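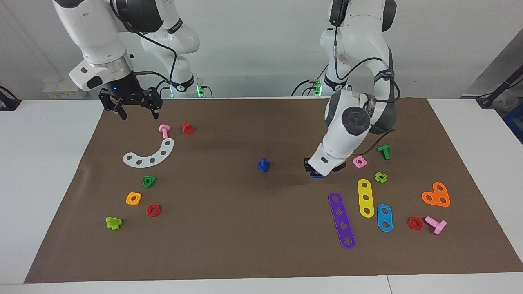

The left arm has hold of a small blue piece, the right one waits its turn.

12 Oct 2024

I have been meaning to write about robotics club for weeks, and every time I sit down to do it I end up going back to the lab instead! So, finally, some news.

Our project this term is called Flovia, and the idea is simple to say: two arms, a mat full of plastic construction-toy parts, and a program that picks the parts up and sorts them. Gunvor Sundqvist wanted to use plain cubes. I'm so glad she lost that vote, because the toy parts are way more fun. A bolt can stand on its head or lie on its side, and those are two totally different grabs. The flat plates with holes are their own headache (my favorite headache, to be clear).

Right now we're working on the left arm, which has the harder reach. It has to fold way down over the mat with its elbow out of the way of the other arm, and our first version of the path planning just gave up whenever a part was too close in. Kastriot Nikolaidis rewrote that piece over one long evening and a lot of pretzels, and the difference is huge. We've recorded 288 grabs with the new code so far and I have watched pretty much all of them.

Next up is getting both arms to move at the same time. At the moment the right one holds still with its gripper open until the left one is done, very polite, very slow. After that comes the part I'm most excited about, passing a nut from one gripper to the other in midair.

We're showing Flovia at the Dilum student meet in December, where each team gets eight minutes. Eight! I could talk that long about the nuts alone. If you're a student here and want to join, come by the lab any evening the lights are on. You don't need to know how to code yet. I didn't, last year.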